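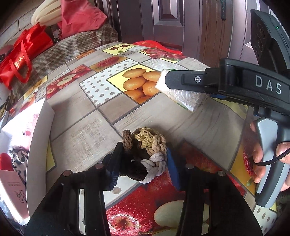

Zawadzka extends hours and adds listening room for spring sound program

The exhibition space Zawadzka will stay open until 23:00 on four evenings in April, when it presents Ollia, a multichannel sound work by Solomiia Polishchuk. Entry to the ground floor remains free. The listening room on the upper level requires a timed ticket, and tickets are released in blocks at noon on the day before each session.

Ollia is a composition for 36 loudspeakers, arranged in a shallow oval and driven from a single playback computer. The full cycle lasts 272 minutes and does not repeat material within that time. Visitors may enter at any point. Each ticket covers a 40-minute stay, and a ticket holder who wishes to hear a later section may book a second slot if one is open.

Polishchuk assembled the work from field recordings made in stairwells, pump rooms and covered markets. The source archive holds 3,308 separate recordings, most of them under a minute long. Each was cataloged by length, dominant frequency range and the size of the room in which it was made. The final selection was made by ear, and the catalog was used mainly to locate substitutes when two neighboring loudspeakers masked each other.

The loudspeakers are mounted at three heights. The lowest ring sits at ankle level and carries only material below 200 hertz. The middle ring is at ear height for a seated adult. The upper ring points at the ceiling, which was left untreated, so that the sound from this ring reaches the listener as a reflection. The walls have been lined with felt panels to a height of eight feet. The panels were designed for this room and will stay in place for the two concerts that follow in the same program.

"The oval is slightly wrong on purpose," Polishchuk said. "If you sit in the middle you get a balanced picture of the piece, and it is the least interesting seat. I would move twice during a visit, at least."

Seating is on low benches and on the floor. The benches are not fixed and may be moved within the taped area. Two places near the door are kept clear for wheelchair users, and the elevator to the upper level is in service during all late openings. A printed score, in large type, can be borrowed at the desk. It gives the running time, the active loudspeakers and a short note on the recording location for every section.

Sound levels peak at 84 decibels for short periods in the second hour. Earplugs are available at no charge. Visitors who are sensitive to low frequencies should be aware that the lowest ring can be felt through the benches, and the desk staff can advise on which slots contain the quieter sections.

Ground floor: textile group show

The ground floor continues with Nernow, a group exhibition on knitting, braiding and small sewn goods, which opened last month and now closes one week later than first announced. The show has no fixed route. Work is laid out on tables and in open cases, and a handling area at the back lets visitors pick up samples of elastic, rib knit and printed cloth.
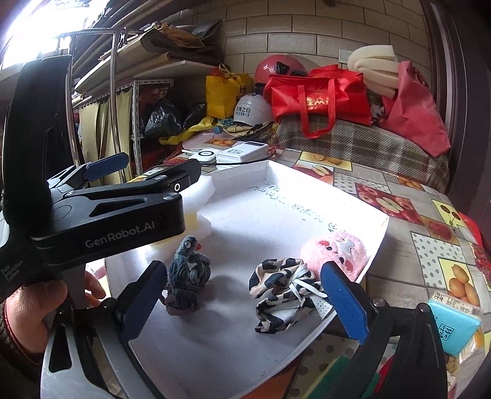 Soft items in an open cardboard box on a fruit-patterned tablecloth.

The extension applies to the exhibition only. The Nernow workshop series ends on the original schedule and all remaining places have been filled. A waiting list is kept at the desk, and people on it are contacted by phone up to two hours before the session begins.

During the late openings the lighting on the ground floor is lowered at 20:00 to limit spill into the stairwell. Labels stay legible under the reduced level, but visitors who want to look closely at stitch work are advised to come before then. The handling area closes at 19:30 on the same evenings.

Concerts

Two concerts complete the program. The first is by the trio Pruster, who will perform a new set for reed organ, tape and amplified zither. The trio will use the middle ring of the Ollia installation for playback and will play without other amplification, apart from the zither. The concert starts at 20:30 and runs 50 minutes without an intermission. Doors close at the start, and latecomers can listen from the landing, where a pair of monitor loudspeakers will be set up.

The second concert is a live version of Ollia, with Polishchuk at the mixing desk. She will work from the same archive but will not follow the printed score. The duration is open, with a latest finish of 22:45. No recording will be made of either concert.

Both concerts are ticketed separately from the listening room. The standard price is $14, with a reduced rate of $9 for students, seniors and holders of a current Zawadzka pass. Passes bought at the desk are valid immediately. A combined ticket for the two concerts is sold online only and can't be exchanged once issued.

Practical information

The main entrance is on the courtyard side while work on the street door continues. Bicycles can be left along the north wall of the courtyard - the rack by the street has been removed for the duration of the work. There is no cloakroom on late evenings. Bags larger than a small backpack should be left in the lockers next to the desk, which take a coin or a token.

The bar serves cold drinks, tea and soup from 18:00, with last orders at 22:30. Food and drink may be taken into the courtyard but not upstairs.

Timed tickets are scanned at the foot of the stairs. Groups of more than six people should write to the desk in advance, as the listening room holds 22 visitors at a time and larger groups will be split over two slots. School groups can book morning sessions outside the public hours. These sessions use a shortened version of the work lasting 30 minutes, with the low ring turned down.

An introductory talk in English precedes the first late opening at 18:30 on the ground floor. It lasts 20 minutes and covers the recording method and the loudspeaker layout. No booking is needed for the talk, and a transcript will be available at the desk from the following morning.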